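Manual hospital bed

A manual hospital bed is a bed for patient care whose sections are raised and lowered by hand cranks, without a motor or power supply. The cranks are usually mounted at the foot end, below the footboard, where a caregiver can reach them without leaning over the patient. Manual beds are found in general wards, nursing homes, training rooms and private homes, and they remain common where electricity is unreliable or budgets are small. 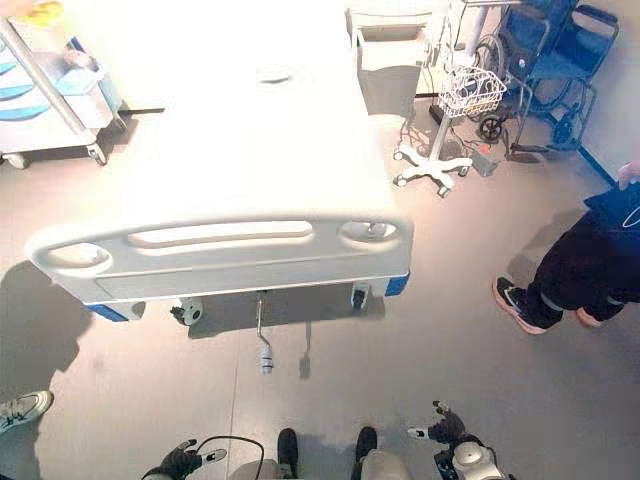

By Juwita Nasution
Reviewed by Huguette Ferrand
Last updated Wed 9 September

Types

Manual beds are commonly grouped by the number of cranks. A one-crank bed adjusts a single section, most often the backrest. A two-crank bed adjusts the backrest and the knee section separately. A three-crank bed adds height adjustment for the whole platform. Beds with no crank at all are called flat beds or fixed beds and are used mainly for short stays and examinations.

Semi-electric beds are a mixed type. The back and knee sections are motorized, but the height is still set with a crank.

Frame and end boards

The platform rests on a metal frame and is divided into hinged sections. The headboard and footboard are often molded plastic and may have handholds cut through them, so that the bed can be gripped and steered from either end. On many models the boards lift off. Removing the headboard gives staff access to the patient's head, and a rigid board can sometimes be placed under the chest during resuscitation.

Corner bumpers protect walls and door frames when the bed is moved. They may be fitted low on the frame or at the height of the end boards. Casters carry the frame, and brakes are either set one wheel at a time or worked together from a central pedal.

Crank mechanism

The crank turns a long screw under the platform. A nut on the screw travels forward or back as the screw rotates, and a linkage attached to the nut lifts or lowers the section. A screw of this kind does not easily run backward under load, so the section tends to stay where it is left. Turning clockwise raises the section on most beds — there are exceptions, and older frames are sometimes labeled for this reason.

The handle is a bent metal shaft with a grip at the end. Many handles fold or slide under the frame when not in use. A handle left sticking out is a well-known cause of bruised shins and can catch on a passing cart.

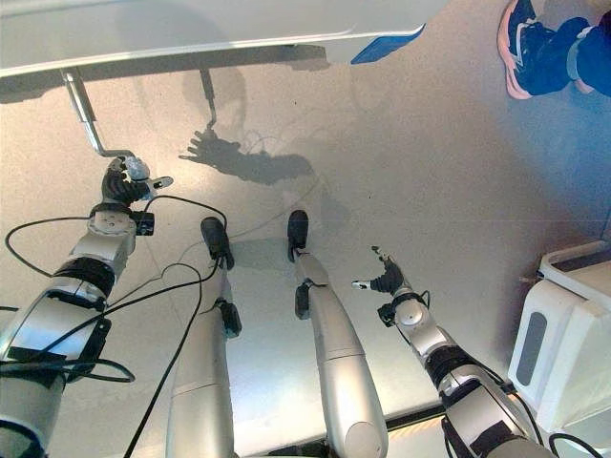
Turning the crank is easiest from a low position, squatting or sitting close to the foot of the bed with the back straight. Bending from the waist puts strain on the lower back, especially when the backrest is being raised under a heavy patient. Slow, even turns are also more comfortable for the person in the bed. Turning should stop when resistance rises sharply, as forcing the handle past its limit can strip the nut or bend the linkage.

Care and maintenance

The screw needs light greasing, and the pin that joins the handle to the shaft should be checked for wear. In a maintenance handbook written for the Parkcombe nursing school, Clotilde Picard recommends greasing after every 300 full turns or every 28 days, whichever comes first. Frames and boards are wiped down between patients, with attention to the handholds and the crank grip, which are touched often and easily missed.

See also

Bedside cabinet
Overbed table
Patient transfer
Wheelchair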